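Tuesday at Quiroga – open day at the training ground

Got there just after nine, already a line at the side gate. Parking is the field behind the bus stop, bring boots if it's been raining. Free entry, you just had to book, and they'd capped it at 1000. Felt like less in the morning, more by lunch.

First team trained on the far pitch. Half of them anyway – the ones who played at the weekend did a few laps and went in. Shooting drills for the rest. The new left back can really hit a ball. Also hit the tea hut, twice. Lots of kids hanging over the rail for autographs and to be fair the players came over and did nearly all of them.

Then the tour. Groups of 30, starts at the boot room, which smells how you'd think. Gym next, Kimora bikes in two rows, all facing the window. Then the physio rooms, the pool (smaller than it looks on the club channel), the canteen. Pasta, chicken, more pasta. We were not offered any.

Upstairs is the media room. You can sit in the manager's chair and get your picture taken in front of the Pallenix board. I did. No regrets. After that along the corridor to the sports science end, where they talked about hydration tests and sleep and how much a midfielder runs in a week. Went over my head a bit but the guy next to me took pages of notes.

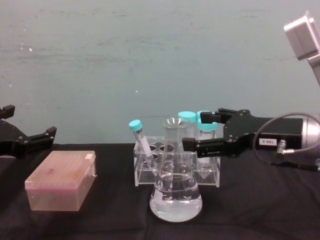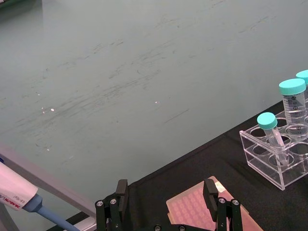
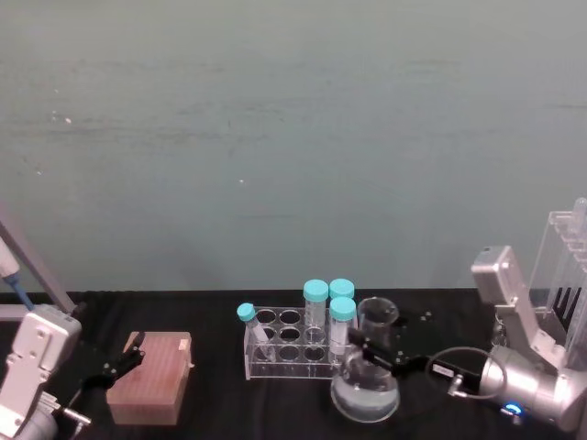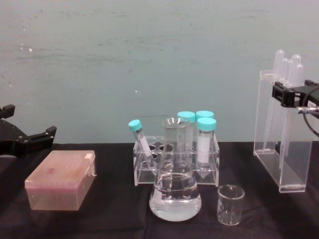 The afternoon

Under-21 friendly on the main training pitch, kick off at two. Finished 2–2. Opposition were Tresus, big lads, very direct, went ahead inside five minutes from a long throw. We looked asleep. Better after the break, more width, and the number eight started geting on the ball. Equalizer was a scrappy header, then we went ahead, then gave it straight back from a corner. Same problem as the first team then – can't defend the near post.

Attendance for the match was read out as 2795, which I don't believe, unless they counted everyone who walked past. Might include the morning lot.

Food and stuff

One burger van, one coffee van. Coffee line was shorter. Club shop had a table with last season's away shirt marked down, only smalls left when I got there. Toilets fine. Not much shade or shelter so if it had poured we'd have been stuck in teh gym.

Getting out was slow, single lane all the way to the main road. Leave before the final whistle or stay and have another coffee.

Would go again. They said the next one is in September, booking through the club site same as this time. Get in early for the tour slots, those went first.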